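Zwischenbericht an die Förderstelle: Projekt »Studach redet mit«

Liebe Mitglieder des Förderbeirats,

seit Februar ist unser Vorhaben zur Bürgerbeteiligung in Studach nun unterwegs, und wir möchten Ihnen gern erzählen, wie weit wir gekommen sind. Von den 500 Fragebögen zu Mieten, Heizkosten und Busverbindungen sind 156 ausgefüllt zurückgekommen, viele davon mit langen Anmerkungen am Rand, über die wir uns besonders gefreut haben. Die Heizkosten stehen in fast allen Antworten ganz oben — deutlich vor dem Bus, was uns nach den hitzigen Debatten im Gemeinderat doch überrascht hat.

Von den sechs geplanten Gesprächsabenden haben zwei stattgefunden, beide im großen Raum der Sokerier. Beim ersten ging es um die Nebenkosten, beim zweiten um die Frage, ob die Gemeinde den Zuschuss für kleine Haushalte verlängern soll. Vertreter aller Ratsfraktionen waren eingeladen, gekommen sind leider nicht alle. Im Ortsteil Jernum hinken wir noch hinterher, dort fehlt uns bislang ein Raum, der auch abends mit dem Bus gut zu erreichen ist.

Die Auswertung der Bögen liegt beim Büro Hashmi und soll vor der Haushaltsberatung fertig sein. Für Druck und Porto haben wir etwas mehr ausgegeben als veranschlagt, dafür blieb bei den Raummieten Geld übrig, sodass wir insgesamt im Plan liegen. 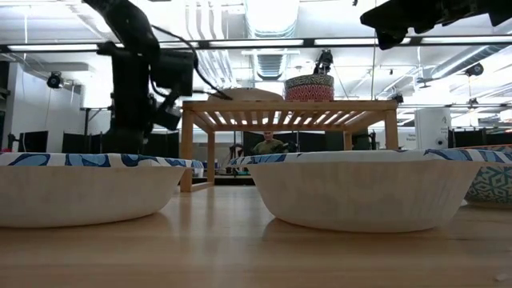 Pappschalen mit gemustertem Rand auf dem Holztisch

Für die kommenden Abende bitten wir Sie herzlich um Zustimmung, den Rest aus den Raummieten für Übersetzungen verwenden zu dürfen. Mehrere Familien haben danach gefragt, und wir möchten sie sehr gern dabeihaben.

Mit herzlichem Dank und vielen Grüßen
Ihr Projektteam Studach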